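Vosham House, Unit 11 – Move-Out Inspection Checklist
Inspected by: Pavithra Pinto. Second check: Shaimaa Mahrous. Sunday, 2 p.m.

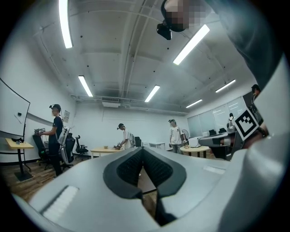

Unit 11, wood floor.

Marks: OK / Fix / Watch. Comments go to the office with the key envelope.

ENTRY AND HALL
Front door closes and latches – OK
Deadbolt – Fix. Turns stiff from the inside. Needs graphite before we think about a new cylinder.
Door viewer – OK
Smoke alarm – OK. Tested twice. Date on the back is good for four more years.
Baseboards – Watch. Scuffed along the closet side. Normal wear, no charge.

LIVING ROOM
Floor – Watch. One board near the radiator lifts a little at the end. Not a trip hazard yet. Same board was noted at move-in, so it does not come out of the deposit.
Windows open, close and lock – Fix. Left sash will not stay up. Cord is frayed. Tag it and keep it shut until repaired.
Outlets – OK. All tested with the plug tester.
Radiator valve – OK. No drip, no rust on the pipe collar.
Walls – Fix. Anchor holes over the sofa wall. Tenant filled them with toothpaste. Scrape out and patch properly.

KITCHEN
Range, all burners light – OK
Oven door seal – Watch. Flat at the bottom corner.
Range hood – Fix. Fan runs, light does not. New bulb tried, still out. Probably the switch.
GFCI outlet by sink – OK. Trips and resets.
Under sink – OK. Dry. Trulton trap fitted last December is holding.
Fridge – OK. Reads 43 with the door opened a lot during the visit. Shaimaa reset the dial and will read it again when she drops off the keys. Should be under 40.
Extinguisher – Fix. Missing from bracket. Charge to tenant unless it turns up.

BATHROOM
Toilet flushes and refills – OK
Caulk around tub – Fix. Black in the back corner and pulling away. Cut it all out, don't go over the top of it.
Exhaust fan – OK. Noisy but pulls a tissue.
Water heater closet – OK. Prullitz tank, no moisture in pan. Relief line clear.
Grab bar – OK. Solid under full weight.

BEDROOM
Window guard – OK. Screws tight.
Closet door – Watch. Comes off the bottom track if you push from the handle side.
Carbon monoxide alarm – Fix. Chirps. Battery replaced, still chirps. Replace the unit before anybody sleeps here.

METERS AND KEYS
Water meter reading: 1736
Keys returned: two front door, one mailbox. Storage key not returned. S.M. has called.

COMMENTS
The CO alarm, the window sash and the extinguisher have to be done before the next lease starts. The rest can wait for the painters. Ryu Painting wants the unit empty and the water on, so please do not shut the main.

Ignore the old sheet in the folder, it has the bathroom fan marked as broken – P.P.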